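Stewards and Kitchen Helpers Wanted - Rostlow Street Supper

Skilside Events is hiring for the Rostlow Street Supper, the outdoor food and music night held along Kershaw Avenue. We need people who can keep a food line moving and stay calm when a crowd gets loud. The supper draws 3000 people over one long evening, and last year the wait at the hot food tables led to arguments and one fight. This year we are putting more staff on the lines and opening a second serving area.

There are 76 paid places. Most are for line stewards and the rest are for kitchen helpers.
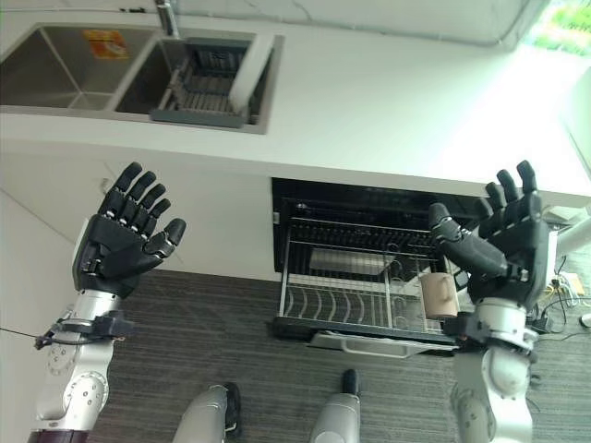 Line stewards work in pairs. You will check wristbands, answer questions about wait times and tell people early when a dish is about to run out. You are not security and you will not be asked to break up a fight. If guests start pushing or shouting, you step back, radio the shift lead and keep other people clear. Guests often film this sort of thing on their phones. Do not argue with them about it, and do not post clips of guests yourself.

Kitchen helpers portion food, carry trays to the tables and wash up. The work is steady and you will be on your feet for most of the shift. You need a current food handler card before the event. If yours has run out, tell us when you apply.

You should be 18 or older, able to stand for a five-hour shift, and comfortable talking to strangers. Experience at a fair, stadium, bar or school cafeteria is useful but not required. Spanish speakers are especially welcome. Wear plain dark clothes and closed shoes - we supply the vest and the radio.

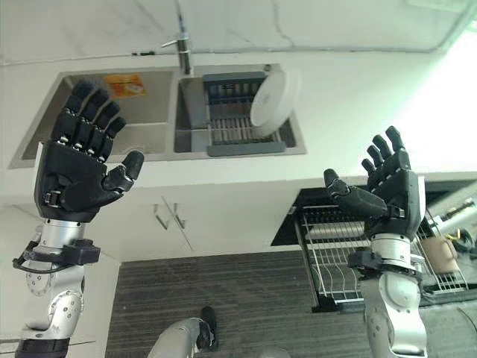
ROSTLOW, March

Training is one evening at Bastach Hall, from 6 p.m. to 8:30 p.m. It covers radio use, speaking to upset guests, and the layout of both serving areas. You must attend to work the event. Training is paid at the same hourly rate as the shift, and everyone gets a meal before the gates open.

The supper itself is on a Sunday. Stewards report at 3 p.m. and kitchen helpers at 1 p.m. Street parking will be closed on Kershaw Avenue from noon, so use the lot behind Bastach Hall or take the bus.

To apply, leave your name, phone number and preferred role at the Skilside desk in Bastach Hall. Tell us if you want to be paired with a friend and we will try to arrange it. Applicants will get a call either way before the end of the month.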